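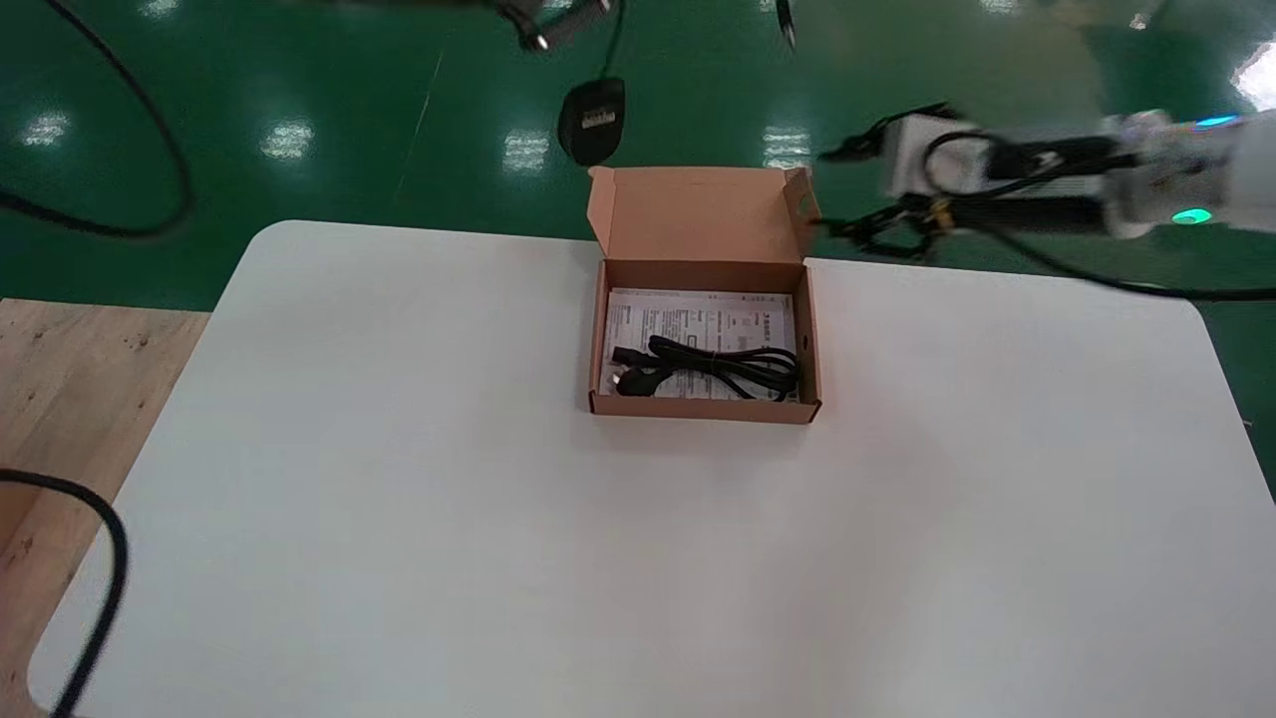 Box, leaflet, power cable. My nemesis has a tuck tab.

Thread on our unpacking result, since the preprint is finally up and my mum has already liked it.

The question was dull and therefore fundable: if you teach a two-armed robot to handle a cardboard box and cables by showing it how, does it matter which demos you keep?

We'd always binned the ugly ones. Fumbled grasp, second try, a long think over the lid — straight in the bin. Only the smooth runs went into training.

For the Lusham set we trained two policies. Same number of demos each, same training time. One got clean runs only, the other got clean runs with fumbles and recoveries left in.

Clean only: 28 successes out of 42 trials. Fumbles left in: 34 out of 42. I spent most of June deleting the good stuff.

Nearly all of the gap is cables. A policy that has only ever seen perfect grasps misses a cable once and then carries on very confidently holding air. The other one goes back for it.

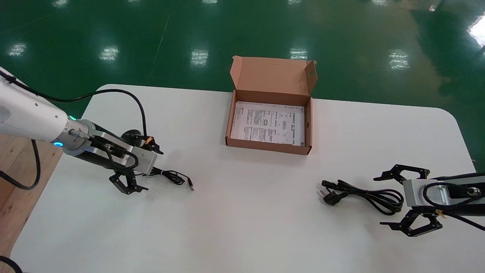 Kamlesh Bhatia replied that 42 trials a side is thin, and asked whether the gap survives a box we didn't train on.

Fair on both counts. It's one box style and I wouldn't bet the house on six trials. We tried a taller box for an afternoon and both policies were dreadful, so at least they agree on something.

Next up is the same comparison with more trials and Sarla Rathore doing the scoring, as she hasn't seen which policy is which and doesn't care about my feelings.

Demo logs go up once I've renamed the folder called "rubbish".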